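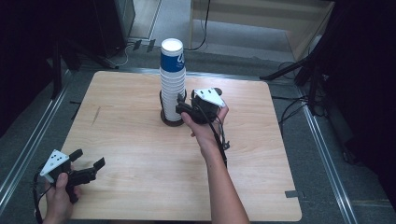 Step 1: Write down the task before you price anything

Start with one sentence that says what gets moved and where it ends up. Ours was "take one paper cup from the stack and stand it on the table." Every line in the budget comes back to that sentence. If you can't finish it, wait to ask for quotes.

Step 2: List what each station needs

For two-handed work, plan on a pair of hand-held grippers per station. Then add the parts that get left off the first order:

Table with a level top
Tripods
Rail for the work area
Holder for the cup stack
Cables, with spare lengths
Marker plates

We priced grippers from Wokico and Clatia. Ask each seller whether cables and marker plates are in the price – one quote had them and the other did not. Fletcher Tipoki keeps our parts list and adds a column for lead time. Our longest was 45 days.

Step 3: Set aside money for wear and supplies

Jaw padding frays with use, so buy replacement pads with the grippers. Paper cups are cheap, but they crush and should have their own line. We budgeted $2,117 per station for pads, cups and spare cables through January.

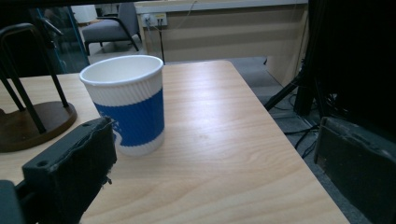 Planning the floor space

Measure the room with the furniture in it. Leave space for tripod legs next to the table and decide where the cables will run before you order them. Check how far the nearest outlet is.

Buy one station first and use it for three weeks. Correct the list, then order the rest. Faulkner held its quote for us during that time, but get the date in writing.

Prices last checked July 15, 2024.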